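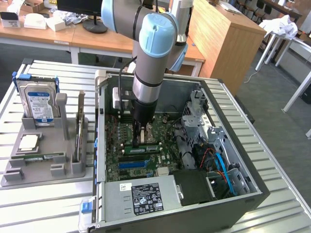
An open desktop tower on the bench at Haddad, with a hard drive, processor and memory in the parts holder at left. Photo: Haddad

FOR IMMEDIATE RELEASE

Haddad Will Take Your Old Computer, Including the One You Swore You'd Fix

Haddad, the repair and reuse shop on Altell Street, will begin accepting retired desktop computers from the public in January. Drop-off is free. The shop asks only that owners remove any coffee mugs first, a rule added after the trial run.

During that trial the shop took in 900 towers from schools, offices and a large number of hall closets. From those it pulled 3,270 parts fit for another round of work, chiefly memory sticks, hard drives, processors and power supplies. The dust was not weighed.

"People apologize when they hand one over," said Yanti Lumbantobing, who manages the bench. "They tell us it was a very good computer in its day. We know. It's still a pretty good box of parts."

Each tower is laid on its side and opened up. Parts that come out go into a gray 3D-printed holder with a place for each: a square recess for the processor, slots for the memory, room for a hard drive to stand upright. The holder is the shop's own design and went through 17 versions. Version four held everything beautifully and would not let go of it.

Tested parts go into rebuilt machines sold under the Lorus name, or into the spares drawer for customers whose computers need one more stick of memory and a little encouragement. Hard drives are wiped before reuse. Owners who would like theirs back can ask at the counter and take it home to put in a different closet.

"I brought in a tower I'd been using as a plant stand," said Delwyn Merrick, a trial customer. "They were very polite about it. I do need a plant stand now."

Desktop towers of any age are welcome. Printers are not, and the shop would prefer not to discuss it. The drop-off counter opens at 4 p.m. every Thursday, at the side door next to Tivolitz Shoes.

Media contact: Yanti Lumbantobing, Haddad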